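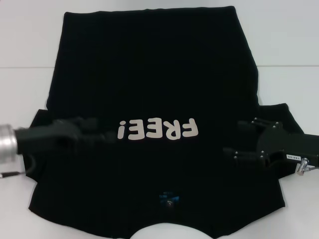
Artist bios: first person or third?

Started by efa_g — October 21, 2022

efa_g wrote:
I have a group show coming up in Curnport and the gallery wants a bio, 200 words at most. I make prints and some textile work. My old bio is in the third person and begins with where I was born and what my parents did. Reading it again, I'm not sure anyone needs that. Do you write yours as "I" or as "she"? And do you keep the childhood part?
Efa Gwilliam

tlayug wrote:
Third person. The gallery will paste it into a press release, and if you write "I" someone there has to change it, usually badly. Mine came back from Rengifo with "her" in one sentence and "my" in the next, and it was printed that way.

I would cut the parents unless they taught you the work.

crisanto_c wrote:
I disagree about the parents. My father painted signs and I learned lettering from him before I went to school. People at openings ask me about that more than anything else. If it's true and it's short, leave it in.

tlayug wrote:
That's what I said. He taught you the work.

crisanto_c wrote:
Fair enough, I read it too fast. 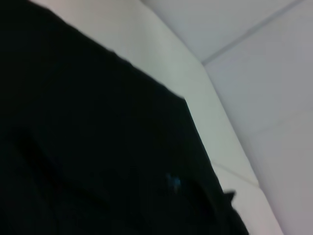 Re: Artist bios: first person or third?

navarro_b wrote:
I keep two versions. First person on my own site, third person for everyone else. The site one is 33 words and I haven't touched it in years. The other one I redo for each show — it takes an evening.

What I would drop is the list of every group show. I had eight on mine and the curator at Fletuvell kept one.

efa_g wrote:
Two versions makes sense. Do you put in your education? I left art school after the second year and never know how to word it.

navarro_b wrote:
"Studied printmaking at" and the name of the school. It doesn't say you finished.

lovely_e wrote:
I wouldn't do that. It's accurate but a reader will take it to mean you have the degree. I left early too and my bio just says I'm self-taught after two years of school. No one has minded.

navarro_b wrote:
I don't think it misleads anybody. "Studied" means studied. But use whichever you are comfortable reading out loud. 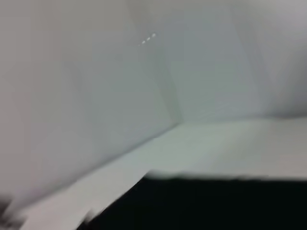 Black object, and a corner of the room

efa_g wrote:
Thanks, all. I sent Curnport a third-person one this morning. I kept one line about my mother, who taught me to sew, and used Lovely's wording for the school. They want a statement too, by the end of the week, so I may be back.

tlayug wrote:
Start a new thread for the statement. This one will get long.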